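Gripper Week at the Stukia Kitchen Bench

I've spent most of October next to the brown table at Stukia, and I'm still not bored! We're trying two-fingered grippers on soft food — bread first, then the stuff that goes with it — and Judite Cunha keeps a log that's up to 357 grasps.
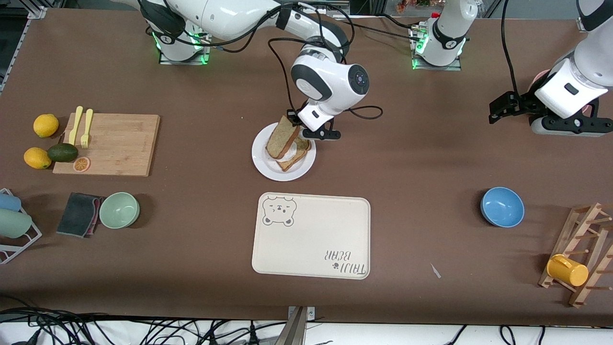
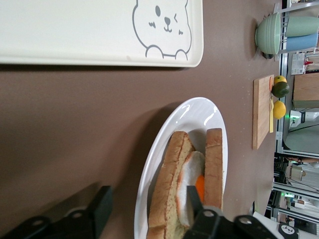

The fingertip pads are what we argue over. Judite likes the thin ones (5 of her top picks use them), and I want more grip. We'll stop at 1000 grasps, then swap in the Emovow controller and start over — same table, same bread order.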